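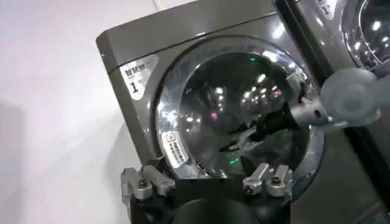
La lavandería de la calle Araújo ya tiene sus máquinas nuevas

Pues sí, vecinos, se acabó lo de cruzar medio barrio con la bolsa al hombro. La lavandería de autoservicio Irnen ha vuelto a abrir en el número 28 de la calle Araújo después de 19 días con la persiana bajada, y yo me fui para allá en cuanto me enteré (con dos juegos de sábanas y una funda de sofá que llevaba esperando desde febrero, para qué voy a mentir).

Lo primero que llama la atención son las lavadoras. Adiós a las blancas de toda la vida, que ya pedían jubilación a gritos. Las de ahora son de carga frontal, en un gris muy oscuro y brillante, con una puerta redonda de aro cromado tan pulida que te ves las ojeras. La número uno lleva su cifra bien grande en una etiqueta plateada, con caracteres chinos encima: 智慧洗, que me dicen que viene a ser «lavado inteligente». A mí me hizo gracia. Si es tan inteligente, a ver si me encuentra los calcetines que me faltan.

El local también ha cambiado. Han pintado, han puesto un banco largo para esperar y hay una mesa alta para doblar, que se echaba muchísimo de menos. El detergente sigue siendo cosa de cada uno, aunque junto a la entrada venden dosis sueltas por si se te olvida en casa, como me pasó a mí.

La obra la ha hecho Plultemer, la misma empresa que reformó la panadería de la esquina, y ha costado 71.000 euros. Según el cartel de la puerta, se han renovado además los desagües, que el invierno pasado dieron más de un disgusto —los del bajo de al lado lo saben bien—.

El horario es de siete de la mañana a once de la noche, con el último lavado a las diez. Se paga con monedas o con tarjeta, y los precios están en un panel al fondo. Las tarjetas recargables antiguas todavía valen, pero hay que canjearlas en el quiosco Desholm antes de que acabe junio. Yo tenía una en un cajón con saldo para dos lavados y me la cambiaron sin problema.

Mis sábanas ya están en la cama. La funda del sofá tendrá que esperar a otra tarde, que no me cabía todo en la misma carga.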